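Last updated: March
By Domenica Widmer

Looking after the hand grippers

Chopsticks are a rotten thing to pick up. They roll, they taper, and they show you every fault in a gripper that a nice fat sponge would have forgiven. Use one as your test piece and you'll save yourself an afternoon of blaming the software.

Start with the pads. Wipe both with a barely damp cloth, then dry them. Dish soap leaves a film, and so does whatever Alaric uses on his hands. If a pad has gone shiny, swap the pair. One new pad opposite one old pad grips like a bad handshake.

Next, the pivots. Work the jaws open and shut a few times and feel for grit. A dry brush gets most of it out. Cooking oil is not a lubricant, however handy the bottle – it goes gummy, and then it's 2 hours of cleaning with cotton buds.

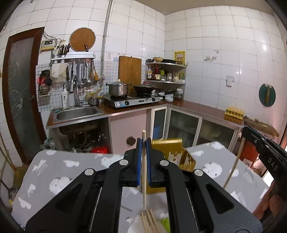 Lacerda Workshop – Gripper Care, Bistendale

Clamp the stick near its thick end and hold it upright. With the pads meeting squarely it should stay put when you tilt your wrist. If it swings like a weathervane, loosen the pad screws, close the jaws gently on the stick and snug the screws up again in that position. Snug, please. Sunee has drilled out 8 of them and would like to retire from it.

Check the rods for bends while you're there. A bent one can be coaxed straight, but never by eye and never with the pliers from the bicycle drawer.

Write the work up in the log under the gripper's own number. We're at entry 1069, of which more than 336 say "fixed it" and nothing else. Colour of pad, which side, what you tightened: that'll do nicely.

Store them with the jaws slightly open. Pads left squeezed together all winter take a set, and then you're back at the top of this page.

Questions about spare pads: ask Santeri Laitinen, mornings only.

© Lacerda Workshop, Bistendale | Contact | Back to top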